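Werkgate Pace Floor Finish
Water-based satin topcoat for wood floors

Product details

Pace is a clear, water-based finish for bare or previously finished wood floors. It goes on milky and dries clear, with a low satin sheen. It doesn't add the amber tone you get from oil, so light boards stay light.

Sold in a 2-gallon pail. One pail covers up to 1500 square feet in a single coat on sanded boards. Old, thirsty floors take more on the first coat.

Before you start

Sand with the grain and finish with a fine screen. Vacuum twice, then wipe with a damp cloth and let the floor dry. Wax, polish or oil soap left on the surface will stop the finish from bonding. If you don't know what was used on the floor before, try a small patch in a closet first and leave it overnight.

Stir the pail slowly from the bottom. Do not shake it.
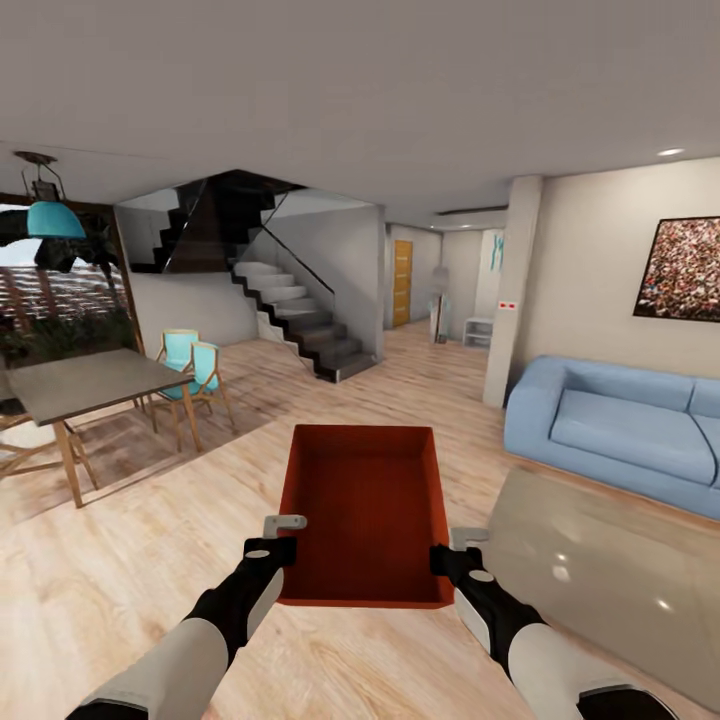 Work from the far wall toward the door, along the length of the boards, and keep a wet edge. Long runs show lap marks more than short ones do, so don't stop halfway down a board. A T-bar or a short-nap roller both work. Leave drips alone once they start to set — you can take them down between coats.

Bedrooms need two coats. Kitchens, hallways and shops should get three.

Drying

Recoat after 2 hours at normal room temperature. Above 83°F the finish sets too fast to level well, and in damp weather it can take most of the day. Walk on it in socks the next morning. Rugs should stay off until the finish has fully cured, which takes 17 days.

Cleanup and storage

Wash tools in warm water before the finish dries on them. Keep the lid tight and store the pail where it won't freeze. Frozen finish can't be saved.

Ordering

Pails ship from our Urkgate warehouse. Pickup is available at the Pultov counter — call ahead for more than one pallet. Unopened pails can be returned with the receipt. Tinted pails can't.

See also: Pace Matte, Pace Edge Pads, Werkgate Floor Cleaner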